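Filed under: Course Materials / Materials Handling and Storage / Week 5

Bins: What They Do to Their Contents, and Vice Versa

Last week was shelving, which behaves itself. This week is the open metal bin, the oldest storage system in the building and the one with the least to say for itself in the catalogue. Read chapter 12 before the tutorial. The Merkomville campus has one copy on reserve and the Gernik campus has a rumour of one.

Three terms you'll need. Lie: the angle a part comes to rest at. Nesting: parts settling against one another until you can't take one without consulting its neighbours. Wear zone: wherever the finish has given up.

Sloping sides are meant to send parts toward the floor of the bin, and mostly they do. What no slope has ever done is line them up once they arrive. Rectangular blocks are the standard teaching load for this reason. They look as though they ought to stack, and students keep expecting them to.
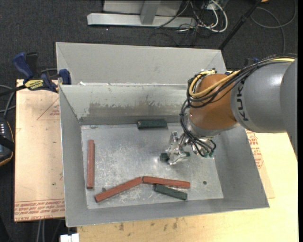 Fig. 2. Reddish-brown and dark green blocks in a sheet-metal bin. Note the scuffed patch on the back wall and the scratched floor.

Look first at the two reddish-brown blocks that meet end to end in a shallow upside-down V, with a green one tucked in close to the right-hand one. Decide which you would lift first and write it down before you talk to your neighbour. Then compare the long reddish-brown block near the left wall, which has the decency to lie almost parallel to it.

The finish deserves a paragraph in your notes too. A bin's colour is chosen by someone in an office and revised by everyone else. Sketch the wear zone in pencil and leave room for your second thoughts.

Tutorial sheet 2 is due December 11, 2020. Marks are given for labelled sketches. Marks are not given for the word "jumbled".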